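# Chapter 4: Setting a Task, or What Do You Mean by "Put It Away"?

If you have come to this chapter straight from the last one, your arm is bolted down, your emergency stop has been pressed at least once by every member of the team, and you are probably itching to make the thing do something. Good! We are going to spend one more chapter at the table before we write any real code, and I'd ask you to bear with me, for I have watched a great many student teams lose a great many evenings by skipping it.

Let me tell you about the club at Lillow. It met on Monday afternoons in a long room over the gymnasium, and in its second year it entered the Rindero Challenge, a regional contest in which an arm has to sort a small kitchen's worth of objects against the clock. The rulebook that year ran to 84 pages, and most of the team had read it. They had a fine gripper, a tidy set of joint limits, and a student named Edgardo Policarpio who could get more out of a motion planner than anyone I have taught before or after. On the morning of the contest their arm picked up a toy strawberry, carried it very gracefully across the table, and set it down on a plate. The judge scored it zero. The task card said "Put the fruit in the bowl," and somewhere between the rulebook and the code, "bowl" had turned into "the nearest dish."

Edgardo took it well (better than I did, I'm afraid). On the bus home he got out a notebook and began listing all the words the team had been using without agreeing on them. Was a colander a bowl? Was a mug? If the strawberry was already in the bowl when the clock started, was the task finished, or did it have to come out and go back in? By the time we reached the school he had filled both sides of 2 sheets, and the exercise we now call the Word List came from those pages, more or less as he wrote them.

## 4.1 The three parts of a task

A task, as we'll use the word in this book, has a **starting layout**, an **instruction**, and a **finish test**. You will need all three written down before anybody touches the controller.

The starting layout says which objects are on the table and where they may be. Beginners tend to fix every object to a taped outline, and that's a perfectly sensible way to spend your first week. After that, please take up the tape. An arm that can only find a ketchup bottle when it lies in one spot has learned about the spot. Move the bottle to a different plate, turn a dish so that it points the other way, swap a plate for a colander, and see what your program makes of it.

The instruction is one sentence, in everyday words, that a person who has never visited your club could follow. "Move the bottle off the plate and onto the table" is a good instruction. "Clear up" is not, at least until you've decided what clear means.

The finish test is the part teams leave out. It has to be a question that two people, standing on opposite sides of the table, would answer the same way.

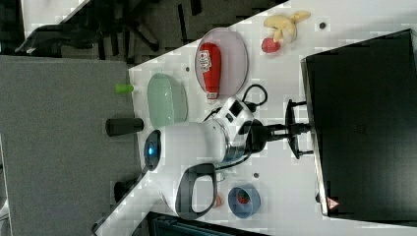

Ketchup on an oval pink plate here, on a round one below.
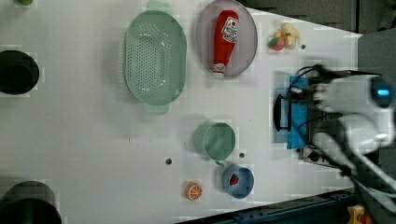
Uwe Kohlhase, who judged the Rindero for many years and was a good deal kinder than his scoring, used to ask teams to run their finish test on each other before they ran it on the arm. One student arranges the objects, another reads out the instruction, a third carries it out by hand, and a fourth, who has been looking out of the window all this while, turns around and says pass or fail. If the fourth student has to ask a question, the test goes back to be rewritten. It sounds like a parlor game, and it can get quite noisy, but do try it at least once with your whole team in the room.

## 4.2 Before you go on

Keep your first task short. Ninety seconds of arm time is plenty, and you'll be glad of the limit when you come to repeat it. Choose objects that differ in size and stiffness, and include at least one that you suspect your gripper will dislike. Write the layout, the instruction, and the finish test on a single card, and put the card where everyone can see it.

You'll want the Word List beside you for Exercise 4.1, which begins with the word "in."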